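Moynihan Robotics Club
Member Handbook, Section 4: Preparing the Two-Arm Station for a Desk Task Session

Purpose

This section explains how to prepare the two-arm station for a desk task session. It applies to all student members who have completed the safety orientation. Members who have not completed the orientation may observe from behind the floor line but may not operate the arms or touch the power switches.

Desk tasks are used in the fall qualifying round and in the member projects that follow it. Each team is assigned a task card, such as "put the marker in the cup" or "move the book to the left side." The same card is attempted several times, and the results are compared across teams. The comparison has value only when every team starts from the same layout.

Before You Begin

Reserve the station on the sign-up sheet outside the lab. A standard reservation lasts 30 minutes and includes setup and cleanup. Teams that need a longer period should write to Awuor Mohamedi, lab coordinator, before the session.

Bring the following:
Your task card
The team logbook
A pencil (pens are not used in the logbook)
The layout sheet for your task, printed at full size

At least two members must be present. One member operates the arms. The other serves as the safety partner and stays within reach of the stop control for the whole session. The safety partner does not use a phone, keep the log, or handle objects while the arms are enabled.

Step 1. Inspect the station

With the arms powered off, walk around the table. Check that both bases are tight against their mounting plates. Look along the cables for kinks, worn insulation, or a connector that has begun to pull out. Report any damage to Ifeanyi Obi and do not continue. Members are not permitted to repair cables or open a base housing.

Remove bags, drinks, and loose clothing from the area. Long hair must be tied back, and lanyards must be taken off.

Step 2. Power on and park the arms

Turn on the left arm first and then the right. Wait for each arm to finish its startup check before touching the controller. Select Park from the Dumov menu. Both arms should move to the sides and leave the middle of the table open. If either arm stops partway, press Stop, write the arm and the time in the logbook, and ask a lab assistant for help.

A green light on the base of each arm means that the arm is ready. If the light is any other color, consult the chart in Section 2.

Step 3. Place the objects

Set the arms to Hold before reaching over the table. Place the objects at the far side of the table, following the layout sheet. For the basic desk layout, the lamp stands near the center, the books lie to its right, and the cup of markers goes in the far right corner. The space between the arms stays clear.

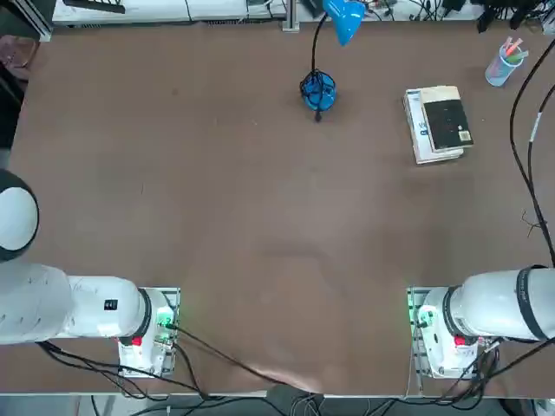 Step 4. Check the reach

Set the controller to its slowest speed. Move each arm in turn toward every object named on the task card, stopping short of contact. Watch the elbow as well as the hand, as the elbow often meets a cable or a neighboring object first. If an arm cannot reach an object without crossing the center line, return the arm to Park and check the layout sheet again. Do not shift the object to suit the arm.

Step 5. Run the task

The operator says "starting" aloud and waits for the safety partner to answer "clear." Each team makes 9 attempts. Between attempts, return the arms to Park, set them to Hold, and restore the objects to their starting places.

Record every attempt, including those that were stopped early. An attempt counts as complete when the object is at rest in its target position and the hand has released it. An object that falls to the floor ends the attempt.

Step 6. Shut down

Park both arms. Turn off the right arm first and then the left. Return the objects to the shelf marked Desk Tasks and leave the lamp cord coiled. Both members sign the logbook entry, which must be handed in before the team leaves the lab.

Common Problems

The arm will not leave Park. Confirm that Hold has been released on the controller.

The hand drops the marker. Reduce the closing speed and grasp nearer the middle of the barrel.

The two arms move out of step. End the session and notify Thulani Shabalala, who maintains the control software.

Questions about scoring should be directed to Kelechi Igwe. This section is reviewed each July.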